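Lellby open day, two-arm table demo - who else went?

stutusfan58
September 23, 2026
Got back from the Lellby open day last night. Most of my time went to the two-arm table. The task was picking up a spoon and passing it from one arm to the other. I asked about cycle time and got a vague answer. The arms are slower than the ones Grondeo showed in April, but you could stand close and ask questions, so I stayed for 4 runs.

The spoon is plain yellow plastic. They said thin stuff lying on a tabletop is harder for the grippers than boxes or cups, and I believe it.
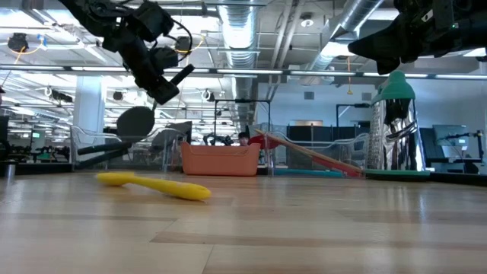

Abdelkrim El Sherbiny disagrees that a spoon is a hard case. A fork or a flat ruler would be worse, he writes, because a spoon handle usually sits up off the table a little and a finger can get under it. He'd want to see the same run with the spoon turned over.

stutusfan58
Fair. I didn't see them turn it over. Should have asked.

grit_and_gears
I was in the afternoon group. We got two runs and then a long talk about training data. The guide said 867 recorded attempts for the spoon task. Seems low to me if they want it to work on other cutlery.

mv_olsen
Low compared to what? For one object on one table that's plenty. The El-Sayed people did a towel fold with fewer.

grit_and_gears
And the towel fold only worked on their towel. That's my point.

mv_olsen
OK, but Lellby never claimed it was general. It's an open day, not a product launch.

pell58
Is parking any better than last year? Thinking of going to the next one with my daughter.

stutusfan58
No. Use the lot behind the bakery and walk.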